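How to Pack a Snack Cup That Survives the Commute

Filed under Lunch, February

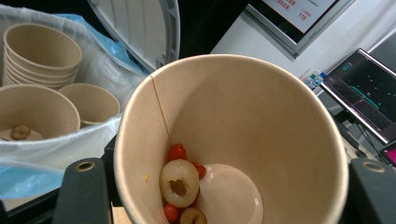
Peeled lychee in a paper cup. Pits out before you pack.

Fruit goes into a bag looking like dessert and comes out looking like evidence. I have carried mine on the Bunting bus for 117 mornings, and most of the damage happens before you leave the kitchen.

What you need: one paper cup with a lid that fits, one paper towel, fruit, and a fridge. The Plellico lid is the only one I trust. I have tried the others and own the stained bag to prove it.

1. Wash the fruit and drain it for 19 minutes. Go find your keys.

2. Peel and pit everything now. You will not want to do it on a bus with a stranger's elbow in your ribs.

3. Fold the towel into the bottom of the cup. It looks silly and soaks up most of the juice.

4. Heavy fruit first, soft fruit on top. Grapes are heavy. Raspberries are a lost cause – eat them over the sink.

5. Stop well short of the rim, put the lid on, and chill for 40 minutes.

Carry the cup upright, in an outside pocket if you have one. Eat it by lunch. After that it's soup, and you'll need a spoon.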